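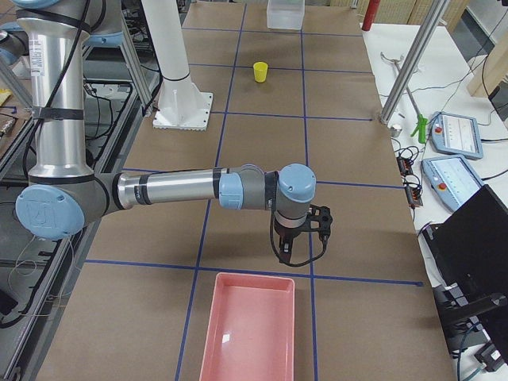
The second reviewer of our draft asked why a protective stop that cleared itself on restart should be called a failure at all, and the remark was fair enough that the report now begins with it. Our answer is that the arm stopped 27 times during one test series, that each restart hid the same cause, and that on two occasions the arm did not stop when it should have.

Project Clollar: Gripper Cable Snags in a Tabletop Sorting Cell
Final report, robotics lab course
Submitted Monday, April 13, 2026

1. Background

The task was to pick a small cup from any cell of a taped grid and set it down in a shallow tray at the near end of the table. The table is covered with kraft paper, and the grid is laid out in blue tape. The arm carries a two-finger gripper whose cable leaves the side of the gripper body and curls back around beneath it. The pick routine was written in the Tivel script package used in the earlier lab exercises.

The first version of the routine worked on near cells. Trouble started when we extended it to the far rows, where the wrist has to turn further before the fingers point straight down.

2. What went wrong

Stops were first logged in November. The controller reported a joint torque limit on the last wrist joint, always during the approach and never during the lift. We took this for a payload error. The gripper mass was re-entered, and the next series ran clean for 12 picks, then failed again on a far cell.

The payload value was not the cause. With the arm jogged slowly through the approach, the cable loop was seen to catch on the edge of the gripper frame when the wrist passed a certain angle. From there the wrist pulled against its own cable. On most runs the torque limit tripped. On two runs it did not: the cable slid free under load, the gripper lost its signal for a moment, and the fingers opened while the arm kept moving. In one of these the cup was dropped outside the grid.

The second case is the more serious one. The script checks the gripper state only at the end of each motion, so a loss of signal in the middle of a motion is not seen. The arm went on to the tray and carried out a full release with nothing in the fingers.

3. Why it was missed

The restart procedure sent the arm back to its home pose before anyone looked at the cable. At the home pose the loop hangs free. Every inspection was therefore made in the one position where the fault does not show.

The log also worked against us. It recorded the joint and the error code but not the target cell, so the link to the far rows was found only after the runs had been matched by hand against the lab notebook.

4. Changes made

Wrist rotation is now limited in the script, and targets past the limit are approached from the other side. This adds travel time on the far rows -- acceptable for a course project, less so in production.

The gripper state is polled during motion. If the signal drops, the program halts and holds position. It no longer goes home by itself, and the operator must check the cable before clearing the fault on the pendant.

The log entry now includes the target cell and the wrist angle at the time of the stop.

We also looked at a spring-loaded cable guide from Irel. It was not bought, as the bracket did not fit our wrist flange without an adapter.

5. Results and open points

After the changes, 10 full passes over the grid were run with no torque stops. One halt was triggered by the new polling check. The cable was inspected in place and no snag was found; the connector was reseated and the halt did not come back. We cannot say whether the connector was at fault.

The rotation limit was set by jogging and reading the angle off the pendant, with a margin added by judgment. It holds for the present cable length only. If the cable is replaced or rerouted, the limit has to be measured again, and the value in the script header changed to match.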